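Notes from the Folding Table

February is when the Cartwright Street clothing exchange gets its knitwear, and this year the bags have been coming in faster than we can find shelves for them. We have 80 families signed up for the spring swap already, and most of them have asked for children's sizes, so soft little printed knits like the lavender one are going straight to the top of the pile. If you're coming in to help, please start by laying each piece out on the bare table and untwisting it before you do anything else – a knit that gets folded with a twist in it will hold on to that twist all the way to the Morneck hall and look tired when it gets there.

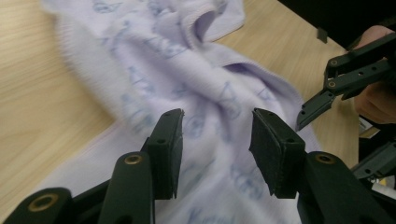

One reader wrote in to ask whether it wouldn't be quicker to roll everything, the way she does for suitcases, and she has a point where socks and leggings are concerned. For sweaters and tops we still like them flat, as people flip through the stacks and want to see what they're getting.

Ribbed pieces are their own little adventure, bless them. The edges love to curl, and you can smooth a hem three times and watch it roll right back up again! Fold the sides in first, then bring the bottom up, and let the curl tuck itself underneath. Check for a label while you're at it, and if the print has faded past reading, hold the piece against the sizing chart by the door and pin a paper tag on it.

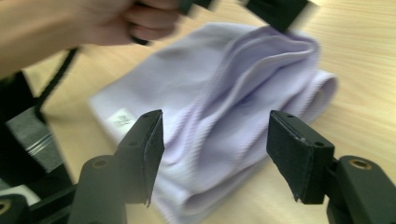 My mother always ironed the ribbing flat and it never looked right again, writes a reader from Bukitz, who would like us all to leave the iron in the closet. We're happy to agree with her. A warm hand does very nicely.

Anything with a picture on it should be folded so the picture shows. Children shop by faces and animals, and they can spot a favorite from clear across the hall.
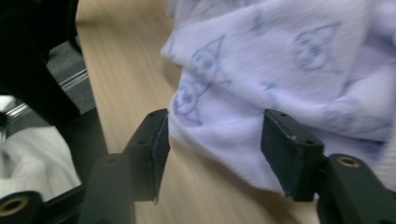 Page last changed: February, 11:00 a.m.

Thin knits go in the shallow Ginis bins, please, and the heavy ones in the deep bins underneath. Tea is on from 3 in the afternoon, and there is usually cake.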